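Home Datasets Documentation Licence Contact

WYNNE KITCHEN CHORES: DATA CARD

Version 2, May 14, 2026

Summary

Wynne Kitchen Chores is a collection of recorded trials in which a single robot arm attempts short household tasks at a toy kitchen. It was prepared by the Talero group at Brindby to help answer a plain question: how much ordinary kitchen work can a machine be trusted to do at present? The collection holds 285 trials. Each trial is one attempt at one written instruction.

Contents

Each trial folder contains:

- the instruction as it was given, in English
- the camera recording
- the arm's joint positions and the state of the gripper
- a result: complete, partial or failed
- a free-text note by the operator, where one was made

Tasks fall under three headings: moving an object from one place to another, putting an object into a container, and operating a door or knob. Tasks involving heat, running water, blades or real food were excluded.

Changes since version 1

Version 1 was released in November and used a looser definition of "complete". An object that had been dropped and picked up again counted as complete if it reached its destination. Such trials are now marked partial. Users comparing results across versions should apply the new labels to both. Two folders with damaged recordings have been withdrawn, and their numbers will not be reused.

Results in brief

Nearly 70 per cent of trials in the moving tasks were complete. Door and knob tasks were markedly weaker, and most of the operator notes concern them. The commonest fault was a grasp that closed slightly too high, so that the object tipped when lifted. The second was an arm that stopped short of the object and waited until the time limit was reached.

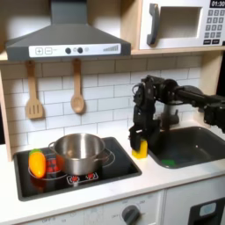

Small rigid objects with flat sides gave the least difficulty. Rounded objects were more often pushed aside before the fingers could close on them. The group does not regard these figures as evidence that an arm of this kind is ready for use in a home. A person clearing a counter deals with wet, soft and breakable things without being told which is which, and none of that is tested here.

Suitable uses

The collection may be used for training and for comparing methods on short tasks. It should not be used to support claims about safety around people. Results obtained at the Wisness site are held separately and must not be merged with these.

Known gaps

All trials took place in steady indoor light. Instructions were written by a small number of staff and vary little in wording.

Contact: Talero group, Brindby | © 2026 Talero | Back to top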